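Call for Participants: Does Any of This Laundry Advice Work?

Fletstead Home Testing Group, posted 2019-08-05

We are looking for 44 households to take part in a year-long trial of laundry claims. You know the ones. The detergent that keeps colors bright for 100 washes. The dryer balls that cut your drying time in half. The softener that makes old towels feel new. We don't believe most of it, and we would like ordinary people to check.

Taking part means doing your own wash, at home, and writing down what you did. The trial runs for 365 days. That sounds long, and it is, but wear shows up slowly and a two-week test mostly tells you how good the perfume is.
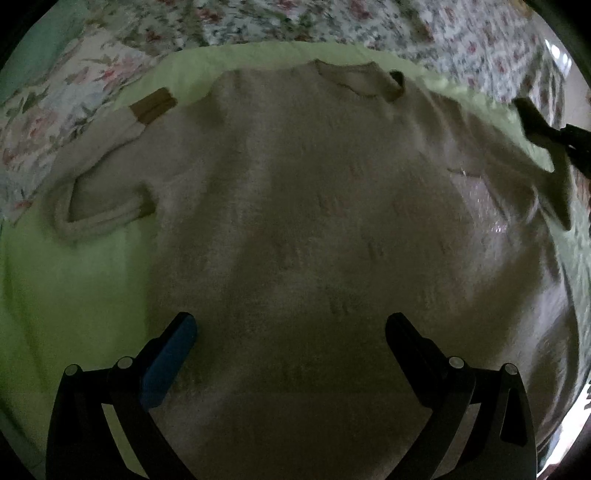 Each household gets plain, unlabeled bottles. Some will hold Magsi liquid, some will hold Clirix, and some will hold the cheapest store powder we could find, mixed with water. You won't be told which. Neither will Keisha Gallagher, who runs the trial and will read your notes. Both makers were asked to pay for part of this and we turned down the terms, which included seeing the results first.

Sheets and towels take up most of the log, and that is where the claims get silly. "Hotel softness" has no meaning we could pin down, and Wovemis, whose booklet uses the phrase four times, couldn't define it either when we wrote to them. So we ask for duller things: how the item feels against your forearm, whether it smells of anything, how well it soaks up a spill. A plush gray-taupe towel folded on a light green sheet can look thick and fuzzy and still be useless at drying a person.
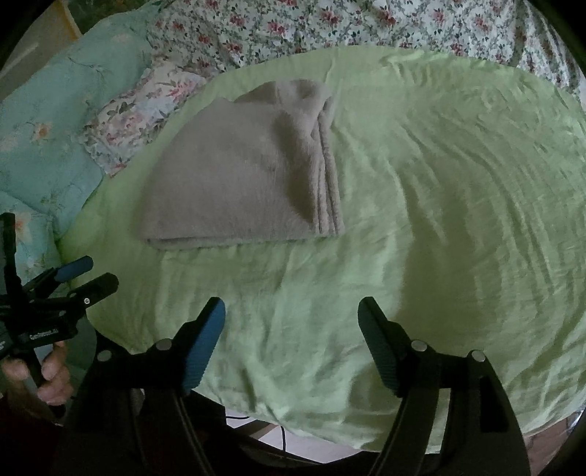 Softener is the claim we trust least. Half the households will use it on every load and half will give it up for the year. If you can't face giving it up, please don't apply. Creases go in the log too — a rumpled sheet like the green one counts as "many, shallow" on our scale, and we don't want you ironing before you score it.

You should be over 18, have your own washer, and run at least two loads a week. No experience wanted. People who sell cleaning products, or who have strong feelings about vinegar, should sit this one out.

We pay $100 at the end of the trial, and you keep whatever is left in the bottles. It isn't much for a year of note-taking and we won't pretend it is.

To apply, write to Keisha Gallagher, Fletstead Home Testing Group, Box 2198, Fletstead. Tell us what you wash with now and one laundry claim you have never believed. Applications close at the end of August.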